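Planner week at Semow

Quick dump from the bench, captions short, will tidy up later. Semow is our motion planning and control stack, two arms, soft stuff only this round. Everything ran on the Quintela branch. Perception is still the old Cerkinell segmenter, retrained on 2310 frames of cloth on felt. Logs are in the usual folder, ask if you can't get in.

1. Cloth on gray felt

Pink cloth, upper right, folded in loose layers. Left gripper way over on the other side, green bracket and all. Lots of felt between them, so the reach is long for the planner. Good case for the mask too, pink on gray is an easy split but the fold edges are not. Segmenter likes to merge the stacked layers into one blob and then the grasp point lands in the middle. Want it on an edge.
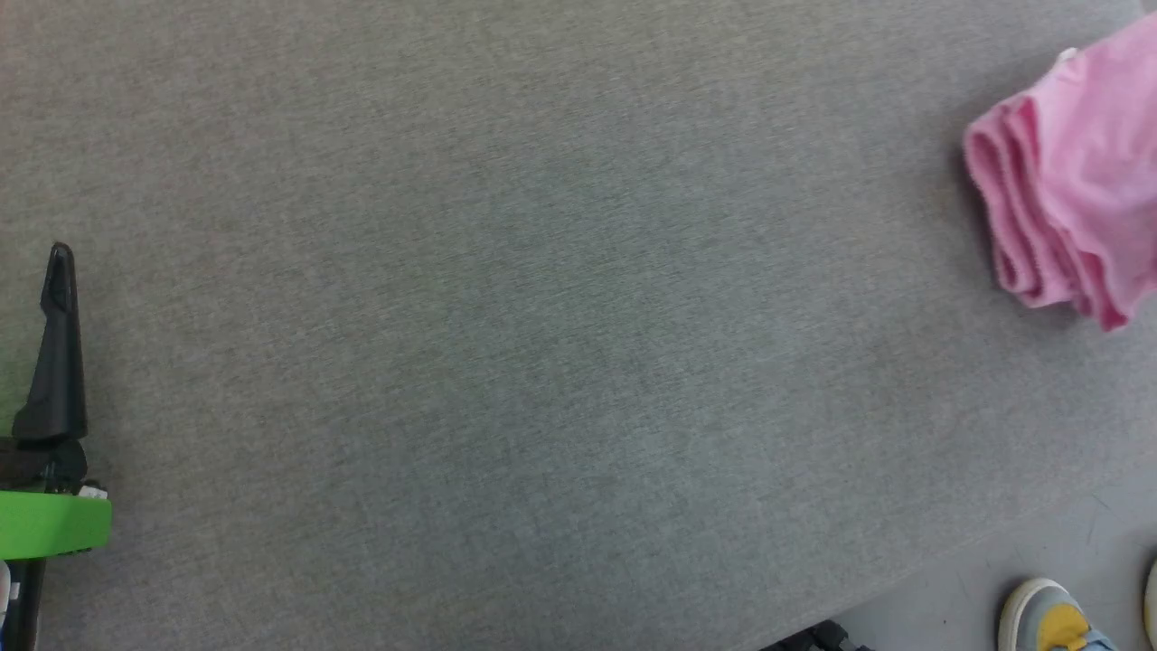

2. What changed in the planner

Old version replanned on every new mask. Jittery, ugly. Now it holds the path unless the grasp point moves more than 19 mm. Timeout is 200 ms per solve, after that it keeps the last good plan and logs a warning. Two warnings in the whole of the last batch, both at startup.

Table edge is a hard limit now, used to be a soft cost. Much hapier with that.

3. Tooling

Replay viewer got a scrub bar, finally. Tullby export works agian, the timestamps were in the wrong unit. Mask overlay toggles with M. Don't use the old config files with it, they load fine and then the joint names come out swapped.

4. Still open

Fold edge detection. Left arm slow to settle at full reach, gains probaly. Calibration script needs a real error message. More pictures in March when the second cloth set is done.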